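The Red Cover: Bits and Pieces from the Back Bedroom
Gallery by Waraporn Paisan
Home | Galleries | Rooms | Small Things | Contact

Welcome back, and thank you to everybody who wrote after the Oller Street kitchen pages (I'm still working through the messages, and yes, the blue bowls did all get a shelf in the end!). This gallery is a small one and it stays in one place, which is the red cover in our back bedroom. I have loved that cover since the August we moved in. It's printed all over with smiling flowers, white petals and round faces in yellow, blue and green, with little stars and dots scattered in the gaps, and I don't think it is possible to stay cross for long in a room where that many flowers are grinning up at you.

It's also where I sort things. I know a sensible person would use a table, but the table is for eating and for the sewing machine, and a bed is soft and wide and you can kneel beside it with a cup of tea on the floor. So when I finally opened the box marked Pruson, which had followed us through 4 apartments with the same tape on it, that was where everything went, a handful at a time.

I'm fondest of the wooden pieces. They have that pale, light-grained look I never get tired of, and the one I chose for the gallery is a narrow stick with squared cuts along it, a notch near the top on one side, a step in the middle, and a smaller notch lower down on the other side. I do like a thing that is plainly meant to meet up with something else. The yellow foam netting I keep too, though I've been teased for it. It looks almost woven when you get close, and the two bits on the cover are quite different from each other, one lying flat with ridges across it and the other turned at an angle, with its ribs more open. Against the red they're as cheerful as the flowers.

Red cover, yellow netting, and the notched wooden piece standing upright. 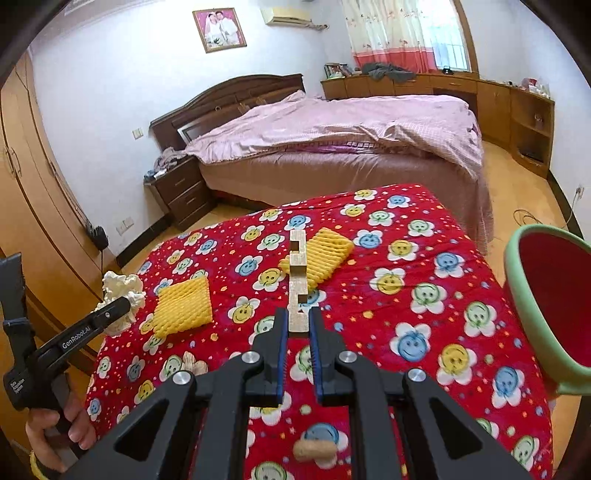
The rest of the Pruson box is going to take me a while, and I'm in no hurry. There are 6 envelopes of buttons still to open, a tin from Mekonnen's old shop that rattles in a very promising way, and a whole layer at the bottom wrapped in newspaper that I keep stopping to read. I do most of it in the late afternoon, with the radio on low and my tea going cold beside me.

Next gallery: The Hall Cupboard
Views: 1392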